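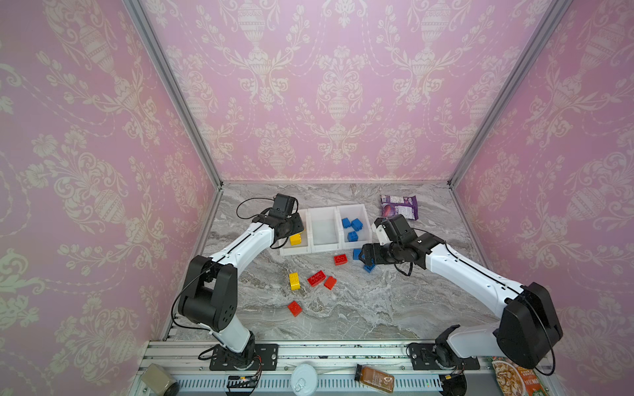

One yellow in the left-hand section, and a blue low down near the marble.

From: Vilja Kokkonen
To: Odham Brick Swap list
Date: February 10, 2018
Subject: Re: Colour or shape first? (and what to put them in)

Luuk Hendriks wrote:

> Hi all,
> We've got the mixed bricks from the Naseri clear-out in the spare
> room and I can't put off sorting them any longer. My daughter wants
> to go by colour. I say shape, as a red 2x4 in a tub of red is easy
> to miss, but a red 2x4 in a tub of 2x4s jumps out at you. She's
> seven and has already told me I'm wrong.
> Also, what do people keep theirs in? We've been using zip bags and
> they split. Liesbeth said ice cream tubs but we'd have to eat an
> awful lot of ice cream.
> Luuk

Luuk, your daughter is right! Well, she's right for the first go, anyway. I was a shape person for years and I've come all the way round to colour, and I'm so pleased with it that I'm going to go on a bit, so sorry to anyone in a hurry.

COLOUR FIRST

The big thing with colour is that anyone can join in. Kids, grandparents, the neighbour who only came over to return a ladder. There's no stopping to ask whether a slope counts as a brick, and no counting studs. You pick it up, you see yellow, in it goes. Once a colour is done you can split that one tub by shape if you like, and it's a small cheerful job by then because the pile is a sensible size.

I do it in short goes at the table with the radio on. My rule is 100 pieces and then a cup of tea, and some nights I forget the tea and keep going. (Katherine, I know you said 48 was plenty for one sitting. You have more willpower than I do.)

Start with only two colours. Yellow and blue are my favourites for this, as you can tell them apart even under a rotten lamp. Dark grey and black at ten at night is a fight I don't recommend to anyone. 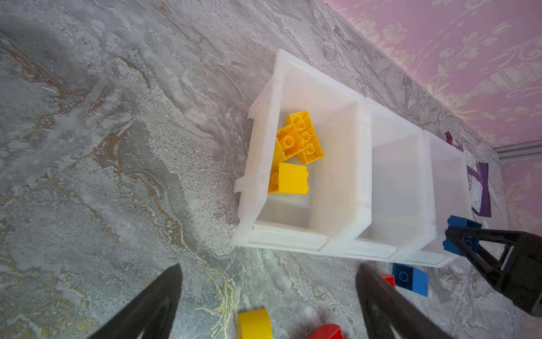
Yellows in the near bin. Two are showing their undersides, so you can see the tubes.

I don't bother turning them stud side up. Nathalie does, and her drawers at Hivgate look gorgeous, but I quite like seeing the tubes, and a 2x2 stands out well enough lying next to its bigger cousins. Leave them how they land and shake the bin a bit when you want something from the bottom.

WHAT TO PUT THEM IN

White plastic bins, side by side in a row. I can't say enough good things about white! I had see-through boxes before, and you were forever looking through one colour at another. Against white, a yellow brick just sings out at you. The walls let a bit of light through as well, which helps more than you'd think when you're hunting for some tiny piece in the corner.

Go for a good wide rim if you can find one. It's comfortable to grab, and you can line the bins up rim to rim so that they make one long landing strip for bricks. Mine are open on top and I leave them that way while I'm sorting. Lids only go on for the car.

A smooth surface underneath is lovely too. Ours is the grey marble pattern with the thin gold and rust bits running through it, and stray bricks slide across it beautifully. Do keep an eye out for the little pale grey pieces, though, because they vanish on it. I lost a hinge plate in plain view for most of an evening.
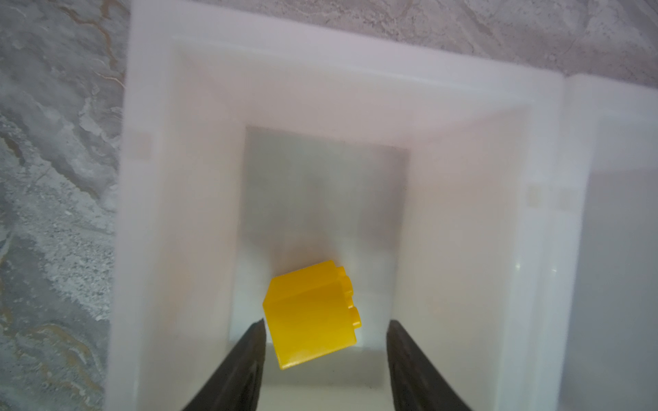

WHEN A COLOUR GETS TOO BIG

Then you can have your way, Luuk. Tip the whole colour out and go by shape: long bricks, square bricks, plates, and a bin for everything odd. My yellows came to 34 proper bricks last October plus a heap of oddments, and splitting them took less time than it's taken me to type this.

If you'd like a hand with the Naseri lot I'm very happy to come over to Isell and make a start. I can bring three bins, and your daughter can be in charge. I also have some spare blue 2x4s going to anyone who's short, just say so on the list and I'll put them aside for the next swap.

Oh, and Liesbeth, do the ice cream tubs still smell of vanilla after a wash? Mine did.

Happy sorting,
Vilja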